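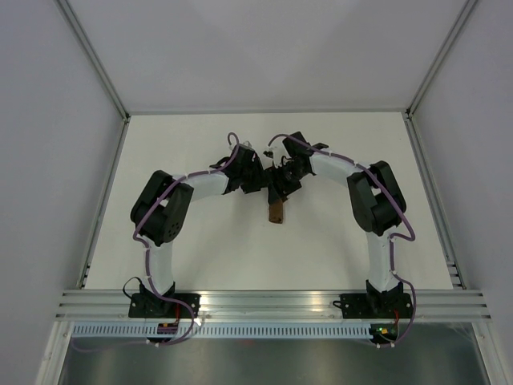

Ticket 1562 was opened for the Grilstead building on a Thursday. The complaint was that the Wi-Fi dropped for a few seconds every half hour or so, worst in the afternoon, and that calls on laptops froze and then came back. Wired machines had no trouble. The site has one Trarnel router in the hall closet and three access points on the ceiling, all on the same firmware. I started in the room with the white tabletop and the aluminum rail along its near edge, put my laptop down at that end, and left a ping running to the router and a second one to an outside address.

Reported symptoms
Wi-Fi icon stays on but pages stop loading.
Lasts 5 to 20 seconds, then recovers without anyone touching anything.
Happens on laptops and phones.
Started in March, no exact day given.

First check, 1:40 p.m.
Both pings stopped at the same moment, so the internet line was ruled out. Laptop log showed a disconnect from access point 2 and a reconnect to access point 3, then back to 2. Signal was good on both before the drop.

Second check, 2:15 p.m.
Looked at the event list on the Trarnel. It holds 2000 lines and then overwrites the oldest. 354 of those lines were the same message, "channel change, AP2." The other two access points had a handful between them. Channel selection on all three was set to automatic with the scan interval at 30 minutes. That matches the timing in the complaint.

Tried first: rebooted AP2. No change, it dropped again at 2:49.
Tried second: swapped the patch cable for AP2 with a new one. No change. Put the old cable back.
Tried third: moved AP2 to a different port on the switch. No change. Left it on the new port (port 7), label updated.

I did not swap the access point itself. There is a spare at Silotau but it is an older model and would have muddied things. 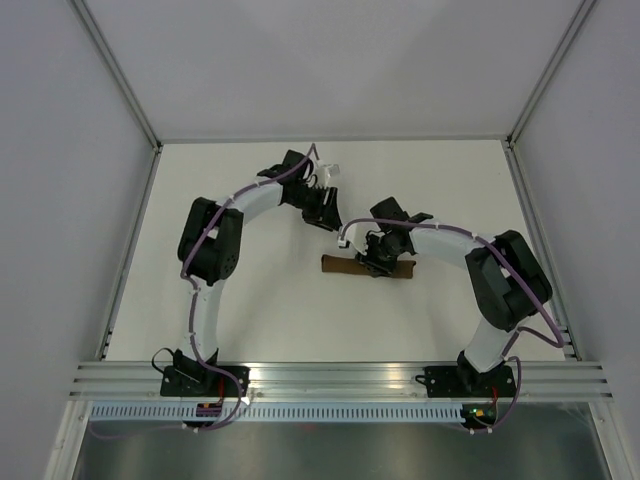
Why does an automatic channel change knock people off at all?
The access point has to stop talking on the old channel before it starts on the new one. Newer laptops are told about the move and follow it. Older ones miss the notice, decide the network has gone, and go looking for it again.

Third check, 3:30 p.m.
Ran a channel scan from the hall. The 2.4 GHz band is crowded, with a strong network from the Wiriya office next door on channel 6. AP2 is closest to that wall. It kept moving to 11, finding AP3 already there, and moving back to 6.

Changes made
AP1 fixed on channel 1, AP2 on 6, AP3 on 11.
2.4 GHz transmit power on AP3 set from high to medium.
Automatic selection turned off on 2.4 GHz, left on for 5 GHz but set to scan at 3 a.m. only.
Event list cleared so new entries are easy to spot.

Result
No channel change messages on any access point by 5 p.m. One laptop still dropped at 4:10. Its wireless driver was 29 months old - updated it and it stayed up until I left.

Follow-up
Check the event list again next week. If AP2 is clean, close the ticket. If drops come back on 5 GHz, open a new ticket and link it to this one. Phone in the front office still shows the old guest network name, separate issue, not looked at.

Status: pending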